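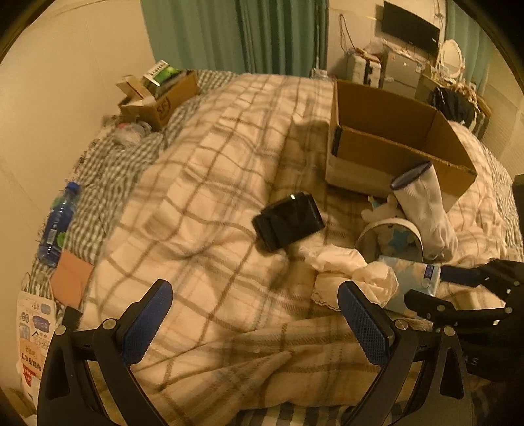 Where can you donate used bedding in Jedport this summer?

At the Prena Street hall, which opens its doors as a bedding exchange on Saturday mornings through September.

JEDPORT, Sunday, June 9, 2024 – The Jedport Bedding Exchange is back for its fourth summer, and we could not be happier to see it grow! Last year neighbors brought in 592 duvets, sheets and blankets, and almost 300 of them went home with someone new the same morning.

Bring clean, dry bedding in any size, pattern or color. Odd sheets are welcome, and so are duvet covers with a missing button (we have a whole jar of buttons and people who love sewing them on). Please leave pillows and electric blankets at home, as we don't have a way to pass those along.

You don't have to bring anything to take something. Pick out what you like, up to 4 pieces per household, and stay for coffee if you have the time. The first 100 visitors each week also get a cotton storage bag, sewn by the Vahidi Textile Workshop from worn-out sheets handed in last year. They are lovely, sturdy bags and no two match.

New this summer is a mending table run by Tramau Laundry, where visitors can learn to patch a torn corner or replace tired elastic. Thread and needles are provided. Children are welcome with an adult.

Doors open at 9 a.m. Parking is behind the hall, off the alley.

Contact: Jedport Bedding Exchange, Prena Street Hall, Jedport | © 2024 Jedport Bedding Exchange | Back to top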